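Sweeping up at Brurkstead

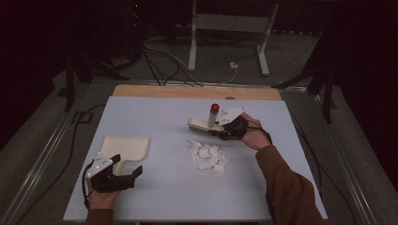 I had been looking forward to the open day at Kondidura for weeks, having never set foot in a robotics workshop before, and I must say the welcome (and the tea!) was lovely from the moment I got off the bus at Brurkstead. The firm wants machines to manage small household chores, and it begins by having people do them with grippers in their hands, over and over, up to 100 times in a session. The chore I lingered over longest was a little heap of torn white paper, with a cream dustpan on one side of it and a red-capped brush held in black fingers on the other — and I found myself quite absorbed, as one does when somebody else is doing the housework.

Visitors were allowed a go afterwards, and I queued very happily for mine. It's much harder than using your own two hands, and my wrists ached all the way home. The Tumari project, as they call this work, opens its doors again in September, from 2 until teatime, and I've already put my name down.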